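Open Day at the Kekar Robot Room, Atville: Questions and Answers

We receive many messages before every open day, and most of them ask the same things. I have collected the answers on this page. If your question is missing, please write to Nazmiye Tekin at the front desk and she will pass it on to the right person.

When is the next open day?

In July. The doors open at 10 in the morning and the last group starts at 4 in the afternoon. The exact date is sent to everybody on the mailing list.

Do I need to register?

Yes, for the demonstrations. We have 200 places for the whole day, and each person gets a starting time with the confirmation. The hall with the posters is open to all and you can come and go there as you like.

What will I see in the robot room?

A table-top demonstration in which arms work with rolls of tape of different colors and sizes. It sounds like a small thing, but visitors often stay longer than they planned. A roll of tape has a hole in the middle, it can be wide or narrow, and the gripper must come to it from above in the correct place. You can follow every movement from close by.
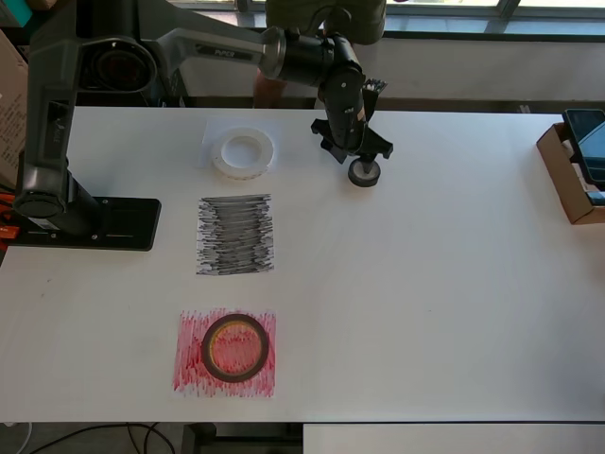 The arm over a small dark gray roll. The black roll is on the red marker square.

Why are there colored papers on the table?

They mark places. When the guide says "the red one," everybody in the room knows which place is meant, also the children in the back. Some of the papers we color ourselves with markers before the visit, and you will notice that our coloring is not very beautiful. Visitors under 12 are welcome to make new ones at the poster hall desk.

Who leads the demonstration?

Ilham Santoso leads the morning groups and Haziq Jugah the afternoon groups. Both speak English, and Haziq can also answer in Malay. Katalin Gál is there for technical questions, and she prefers difficult ones.

How long does it take?

One group stays 25 minutes. Please be at the door a little before your time — we cannot let people in once the arms are moving.

How close can I stand?

There is a line on the floor, and visitors stay behind it while an arm has power. Staff may stand next to the table. Bags and coats go on the hooks in the corridor, and long hair should be tied back if you are invited to come forward.

Can I choose what the robot picks up?

In most groups, yes. The guide asks for a volunteer, and the volunteer says which roll should be next. Please choose from what is already on the table. We do not put in phones, keys or toys from visitors, even when they have the right size.
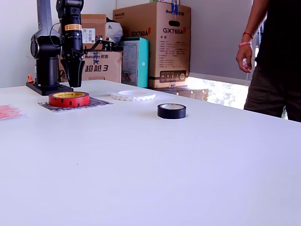 Red, white and black rolls on the table, with the gripper pointing down.

What happens if the robot drops something?

The guide puts it back and the group sees another try. We do not hide mistakes, and many good questions come from them. At the last open day Murray Dunstan from the Atville school brought his class, and the pupils asked more about one missed roll than about all the successful ones together.

Why does the gripper sometimes go to the middle of the roll?

A wide roll can be difficult to take from the outside, as the fingers have to open far enough to go around it. The hole gives another possibility: the closed fingers can go down into it. Ask Katalin about this if you want the long answer, with drawings. 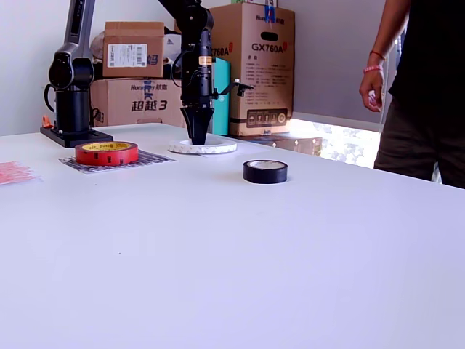
Which way is better depends on the roll, and also on what the arm should do with it afterwards. The guides normally talk about both ways, and you are free to disagree with them.

May I take photos and videos?

Yes, without flash. Please ask other visitors before you publish pictures with their faces.

Is the room accessible by wheelchair?

Yes, by the side entrance on the parking side. Write to Nazmiye before your visit and somebody will meet you there. The table is at a good height for seeing from a chair, and we keep the first places at the line free for this.

Can a school or a company book its own visit?

Yes, outside the open days. The smallest group is 6 people. Companies should write two weeks before, schools can also ask at shorter notice. Teachers receive a worksheet by e-mail.

Is there something to eat?

Coffee, tea and water are in the poster hall. Food and drinks stay outside the robot room.

How do I get there?

Bus 167 stops in front of the building. Parking is limited, so please come by bus if you can. From the main door, follow the yellow signs to the second floor.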